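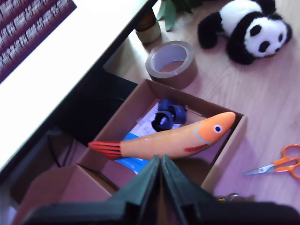
## 3. Packing trial, mixed contents

The open cardboard box was packed on the floor beside the white furniture. Printed paper and a dark blue looped item went in below; the toy fish was placed last, on the diagonal.

- Head: close to the right side of the box
- Tail: over the rim on the left
- Flaps: open

The fish is longer than the opening allows. Two changes are proposed for the Varnoneck layout:

1. Load the fish first.
2. Use the next box size from Hiebert.

Trial 8 repeats this load.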